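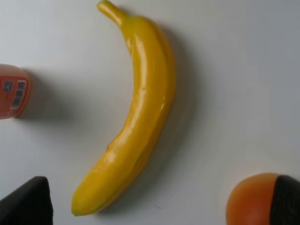
Chapter 12
Fasting Before the Feast: How Local Customs Grow Around a Saint's Day

Every October the parish of Noltside keeps the feast of its patron, and for the week before it many families eat no meat, eggs, or milk. No church law asks them to do this. The rule they follow was handed down at home, and the parish book mentions it only once, in an entry that notes the priest's surprise at finding it already in place.

This chapter looks at customs of that kind. Earlier chapters dealt with fasts that are set by church authority, such as Lent and the older Ember Days. The fasts studied here began among lay people and were accepted by the clergy later, sometimes with changes and sometimes after a long argument.

Three questions run through the chapter. How does a custom begin when no one in authority has called for it? What happens to its meaning when the church takes it up? And how should a student treat sources that were written down long after the practice was common?

The Noltside fast is a useful place to begin, as the record is fairly full. In the 1930s a schoolteacher named Vasiliu went from house to house in the parish and asked what people ate during the week. Her notes cover 69 households. Most gave the patron saint as the reason for the fast. Others said it was for the dead, or that their grandparents had kept it after a bad harvest. A few gave no reason and seemed puzzled to be asked.

The neighboring parish of Verley kept the same feast but had no fast at all. The two churches were under one priest for much of their history and used the same prayers. Whatever caused the difference, it was not a difference in teaching.
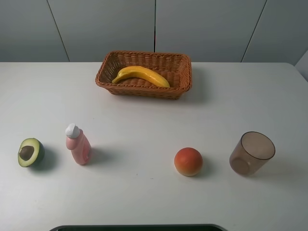
Shewit Gudeta disagrees with that last point, arguing that one priest does not mean one teaching. In her view the sermons at Verley were given in a different language and to a different kind of audience, and "we should not assume that people who heard the same Gospel read were told the same thing about it." Her argument is taken up in Section 12.3, along with the two surviving sermon outlines on which it rests.

Before going further, the student should have a few terms clear. A fast, in the strict sense, limits how much a person eats. Abstinence limits what kind of food is eaten. The Noltside custom is abstinence by this definition, but the people who keep it call it a fast, and the chapter follows their usage. A vigil is the day or night before a feast. Some writers use the word for the whole period of preparation, and older sources are not consistent.

12.1 The Parish Book as a Source

The Noltside parish book runs to 308 pages and was kept by a long line of priests. Baptisms, marriages, and burials take up most of it. Remarks on local custom are short and appear in the margins, often without a date.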